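Bastero Trullunia 300 Stage Monitor Wedge

Back in stock 9th April. Sold by Purves Live Sound, Kornville.

Loud little floor wedge for bands that play bars, halls, small festival side stages. Singer hears herself over the drummer. That's the job and it does it.

300 watts, built-in amp. 12-inch woofer plus horn. Two tilt angles, steep one for tight stages, low one if you've got room out front. Weighs 42 lbs, so one person can carry it, two is nicer on stairs.

Inputs on the side panel: mic/line combo and a link out, so you can daisy chain up to 4 wedges off one send. Volume, low cut, ground lift. No Bluetooth, no app, no screen. Steel grille, take it off with a hex key (included) when the foam needs a wash.

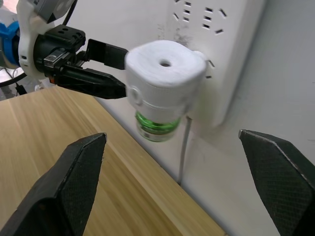

White plug-in with green bottle neck, at the power strip.

Power: standard locking cable, 15 ft, in the box. Give each pair of wedges it's own outlet if the room has them. Turn monitors on last, off first. Saves the horn from a nasty pop.

What buyers say
"Took four of these out with our pop punk bill in November, 800 kids in the room, I could hear every word I sang. First time all year." Mhairi MacBrayne

In the box
Wedge, power cable, hex key, paper manual. Padded cover sold seperately. Cover from the older Trullunia fits too, just a bit loose at the back corners.

Rental
Yes, we rent these. Weekend rate covers pickup the day before the show and drop off the day after. Deposit needed. Bring the cables back please, we keep losing them.

Shipping
Ships in one carton, signature needed at the door. Order two and they go on the same truck. Local pickup from the Kornville counter, ring the bell round back.

Warranty 4 years on the amp, 1 on the drivers. Blown woofers not covered if the limiter's been switched off, we can tell.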